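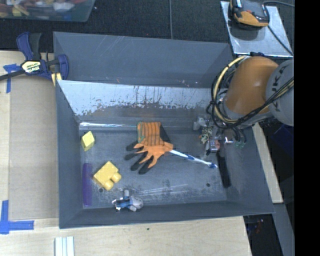
作業ノート 3月 月曜

来期の備品見積もり、締切は金曜だと思っていたら今日の17時だった。以下、提出前の頭の整理。

希望品の筆頭は相変わらず新しいハンド。Drovskaの営業は「2,000ユーロからございます」と言う。「から」の部分に何が入っているのか聞いたら、指が入っていなかった。指は別売り、取付フランジも別売り、納期は56日。フランジだけ先に届いても文鎮にしかならないので、買うなら一式で買う。FevenはDugganの中古のほうがいいと言っている。中古は保証がない代わりに指がついてくる。

ビンについて。内壁の塗装がかなり剥げて、奥の壁は上のほうが地金みたいに光っている。床も擦り傷だらけ。カメラ側の処理では照り返しが毎回問題になるので、交換を申請したい。去年も申請した。去年の回答は「容器としての機能に支障なし」で、反論が難しい。今年は費目を「容器」から「光学環境整備」に変えてみる。Orlaいわく、前にこれで机が買えたらしい。

固定方法。ビンの縁はIRWINのバークランプで挟んである。位置の目印は青いテープ。Famedportのカタログに位置決め治具があって、見た目は立派だが、値段を見てからテープが急に精密機器に思えてきた。治具は来期も見送り。テープは消耗品費で3巻。

把持対象のセット。軍手っぽい手袋、歯ブラシ、黄色いブロックあたりは続投でいい。予算書に「歯ブラシ」と書くと経理から必ず電話が来るので、「ブラシ付き細長物体」とする。手袋は柔らかくて形が定まらないものの代表として、同じ型を2つ追加したい。ブロックは面が平らなのと突起付きがあれば足りる。紫の細長いやつは品名がわからず、見積もりが取れない。知っている人がいたらこのページに書き足してください。

KUKAの腕そのものは対象外。更新の話を出すと会議が3倍に延びる。ただしケーブルの取り回しは別件で上げる。今は束ねた輪が腕の横で大きく垂れている。ケーブルガイドの見積もりをDundwoodに依頼済み、返事はまだ。結束バンドなら今日にでも足せる、とFeven。そういうことを言うから予算がつかないのだと思う。

優先順位(仮)
1 ハンド一式(新品か中古かはOrlaが決める)
2 ケーブルガイド
3 ビン改め光学環境整備
4 把持対象、テープなど消耗品

16:20追記。Orlaから返信、「中古で。指がついているから」。Dugganに在庫確認のメールを送った。Drovskaには断りの文面を考え中。

16:45追記。様式が今年から変わっていて、備考欄が40字しかない。光学環境整備の説明が入らない。とりあえず「塗装剥離による反射の低減」とだけ書いて出した。

カテゴリ:備品・予算/ピッキング作業台
前の記事|次の記事|ノート一覧|検索
お問い合わせ|ページの先頭へ戻る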